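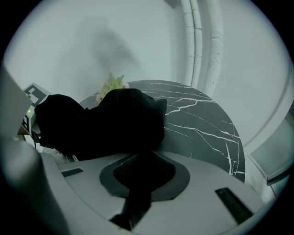 slowhands_
ok but black on black is asking for it. You can show a robot that pickup 700 times and if the policy can't find the hem you've taught it to grab at table. I'd do it by remote on the arm. At least then you're looking through the same eyes the robot gets and you stop when you can't see.

benchrat
Disagree, mostly. I AM looking at what the robot gets, it's the camera on the gripper. Checked the last batch clip by clip on a big monitor. The top edge of the cloth reads fine against the white wall. It's the bottom edge where it drapes down toward the gripper that goes to mush.

Question from the first post still stands. Task is: grab the black cloth, lift it clear, lay it flat. All done by hand with the Fekete gripper, no arm anywhere near it yet. Arm is the Drukeo and it gets mounted in October. 395 demos so far. Do I keep going by hand or quit now and record the rest by remote once the arm is up?

pocket_lint
keep going by hand. cloth is the one thing I would never teleop again. no feel in the stick at all. you pinch two layers, don't know it, drag the whole pile, and then you've taught dragging

slowhands_
You learn to see it though. Two layers looks different from one when it comes up off the table.

pocket_lint
in gray fabric sure. in that stuff? its a black hole with a little white tag or fleck on it

benchrat
The tag (or lint, whatever that speck is) worries me a bit. Down at the lower left of the pile, brightest thing on it by a mile. Going to bet the policy latches onto that.

gantryguy
It will. We had a towel with a loop on it. Policy went for the loop every single time, flip the towel over so the loop's underneath and it just hovered there. Hovered. Ten seconds, then timeout.

Fix was boring. Rotate the thing between every take, and do a pile of takes where the loop isn't visible at all. Doesn't need to be half. We did 285 with it hidden out of a much bigger set and the hovering went away.

benchrat
Ok that's useful. I've been re-crumpling between takes but I think I crumple the same way each time. Right handed crumple. Two lumps, small one and a big one, corner poking out.

toolchanger
Have somebody else crumple it. Or throw it from a step back and take what you get.

slowhands_
Throwing is good. Still don't think any of this fixes the main thing. By hand you move like a person. Wrist rolls over, elbow goes wherever, you come in from an angle the Drukeo can't hold without folding up on itself. Then half your demos get tossed at replay because the arm can't follow. By remote that can't happen, if the arm can't do it you can't record it.

How many of your 395 have you run thru the reach check?

benchrat
None. No arm.

slowhands_
You don't need the arm for that. You need the arm model and the poses.

benchrat
Fair. Will do it tonight.

pocket_lint
the reach thing is real but its a habit problem. tape a line on the floor, stand where the base will stand, keep your elbow in. after a day you move like the arm without thinking about it. my shoulder hated me

gantryguy
Second this. Also slow down at the pinch. Everyone closes the fingers while still moving because that's how hands work. Arm is always a little late so it closes on air. Pause, close, pause, lift. Feels stupid, trains well.

slowhands_
So you practice moving like a robot so you can avoid driving the robot. Ok.

pocket_lint
yes. and I get four takes in the time you get one

slowhands_
Four takes of what though. When we did the napkin job on the Zarketti remote rig I had fewer demos than the hand guys at the next table and mine ran first try on the arm. Theirs needed a week of filtering.

pocket_lint
napkins are stiff

slowhands_
Napkins are cloth.

pocket_lint
napkins are paper with ambitions. try a hoodie

toolchanger
can we not do the napkin thread again

benchrat
Back to my table for a sec. What about the marker? I have the white box with the square marker on top standing by the table edge, left side, and the cloth keeps ending up over part of the box. Marker on top still shows. But if I start throwing the cloth like toolchanger says its going to land on it sooner or later.

gantryguy
What are you using the marker for? If it's only to tie the start of each take to the table, show it clean at the start, then who cares. If your tracking leans on it the whole way through, you've got a problem, and the finger panel blocks a chunk of your left side too so you're already losing it whenever you come in from there.

benchrat
Start of take only. Tracking is from the wrist the rest of the time.

gantryguy
Then point at the marker for a second or two, then go. Same at the end if you can remember. I never remember.

mossy_servo
Lurker, first post here. Wouldn't the marble be good for tracking? All those white veins on the black. Lots of jagged lines to lock onto. Plain tables are awful for us, it drifts as soon as you get close.

benchrat
Yes it's been solid, better than I figured. Polished though so I get some worry about shine when the sun moves. Wall is the weak spot, just white, plus one big soft shadow. There's pipes running down the right side and that seems to give it something.

mossy_servo
The shadow. Does it move when you do?

benchrat
Haven't looked. Now I have to look.

slowhands_
See this is what I mean. Fixed camera, arm bolted down, person sitting off to the side with the controller. No shadow of you, no drift, no marker dance. All that goes away.

pocket_lint
and whats left is a camera that never moves and a policy that falls over when someone bumps the tripod

slowhands_
So bolt it down.

toolchanger
You two are both right for different stages imo. We did it in this order at Cotton:

- bulk by hand, every crumple, three different tables, different light
- small set by remote on the real arm, same task, only the starts where the hand-trained policy screwed up
- train on both, count the remote ones heavier

Total was 871 and most of that was by hand. The remote set was the part that got it over the line, but it would have gone nowhere alone. Somebody sits with the controller, lets the policy run, takes over when its about to do something dumb and shows it the save. You can't do that with the handheld, no way to step in halfway.

slowhands_
I can live with that order.

pocket_lint
me too, kinda. how heavy did you count the remote ones

toolchanger
Tried a few. Too heavy and it forgets how to do the easy starts. Went by feel, settled on something like double. Wouldn't swear to it on a different cloth.

gantryguy
Was your cloth black

toolchanger
Navy. So, you know. Not great either. We put a second light in low from one side so the folds threw a little shade. Helped more than turning the exposure up, which just blew out the wall and left the cloth the same.

benchrat
Low light from the side, ok. White wall would blow out for sure here.

Should I move the flowers? Fake flowers behind the pile, they stick up over the top of it. I liked them there, figured clutter is good. Now thinking it might learn that flowers = go down in front of them.

gantryguy
Leave them in for some, move them for most. Same deal as my towel loop. Anything that's always in the same spot relative to the cloth, it'll use.

mossy_servo
Do you re-record the ones you have or just add?

gantryguy
Add. Never throw out the old ones until you've trained with and without.

slowhands_
Throw out the ones that fail reach. Those you should toss.

gantryguy
Yes ok those.

benchrat
Ran the reach check. So. Nearly a third fail, all the same thing - coming in too flat from the left, wrist rolled over. slowhands was right about that one.

slowhands_
I'll take it.

pocket_lint
a third is not bad for someone who wasn't trying. keep the elbow in

benchrat
Plan for now. Tape on the floor. Low light on the side. Throw the cloth, don't crumple. Tag hidden in a good chunk of the takes, flowers shifted around or gone. Marker at the start. Pause, close, pause, lift. Then remote for the bad starts when the Drukeo is up, probly a small set.

Still not sure on layers. Even by hand I sometimes get two and don't feel it thru the trigger.

pocket_lint
rub it. close light, slide sideways a hair, if the top layer moves alone you've got one. then close for real. arm can copy that if you do it slow

slowhands_
That'll never transfer. The arm has no idea how hard it's closing unless you've logged the width.

benchrat
Width is logged. Force isn't.

slowhands_
Then maybe. Try it on twenty and post what happens, I'd like to be wrong on that one.

benchrat
Will do. Light first, then the twenty.

Home Forums Teaching & Demos Grippers Arms Search Log in
Print this thread E-mail this thread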